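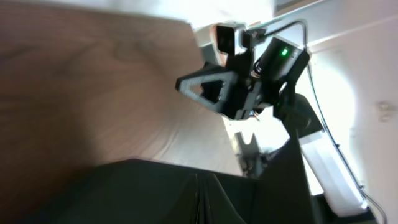
Photo: Esdale workshop, bench notes

August, bench room, 9 a.m.

Table and storage box. Carrying on from the last entry, where I got as far as the shelf labels and ran out of tape.

The table first. I like the wood grain on this one, but it does make small dark things hard to find. Black screws vanish in the dark streaks. I went over the top by hand before starting and will do the same at the end. The light is uneven across the table as well. One side reads a warm red brown and the other goes so pale that the grain nearly disappears.

Wiped the top with a damp cloth and then a dry one. No polish. The last polish left a film and the boxes slid around on it.

The plan for the small stuff is the same as for the Erkomier shelves: one box per job, soft things and hard things kept apart, and nothing goes in without a place on the list. The list is in the Song folder, second tab. Budget line for storage is 282 and I would like to keep some of it for lids.

Order of work:

1. Clear the table down to the box being sorted. Anything that belongs on the shelf goes back to the shelf before the box is opened.

2. Put the box out on the wood where it can be reached from both sides. Too close to the front and you end up working over your own elbows. The wall side is better than I expected, with enough table left in front to lay things down.

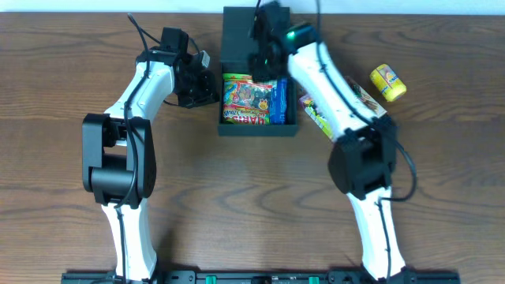

3. Sort from the top down. Don't tip the box out. I tipped one out last month and spent the rest of the morning picking washers off the floor.

4. Flat things go back first, against the sides. Loose cable goes in a bag before it goes in a box. Write on the bag, not on the fabric.

5. Check the corners by feel. The inside is dark and you won't see a small part down there without a flashlight.

Notes on the box itself. Dark gray fabric, woven, with a bound edge on the panels and a folded, stitched rim. The rim feels a bit thicker than the sides, so lift there. Dust shows on the weave more than I'd like. A lint roller works better than the brush, which only pushes it into the seams.

Still to decide whether the labels go on the long side or the short side. Long side is easier to read on the table, short side is what you see on the shelf. Going with short for now and will see if anyone complains.
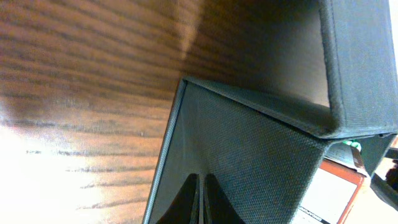 Esdale Workshop, Stores and Benches Group

11:30. Stopped for a break, then went over the list again. The total in the Song folder says 875 items for this room. That was typed up before the spring clear-out and I don't trust it. Left it alone and put a question mark next to it.

To do next time:

Lids. Ask whether the Trurnilby order can take a few more.
Lint roller refills.
Fix the blind cord.
Move the Erkomier list to the second tab so everything is in one place.

Tape is back in the top drawer. Please leave it there.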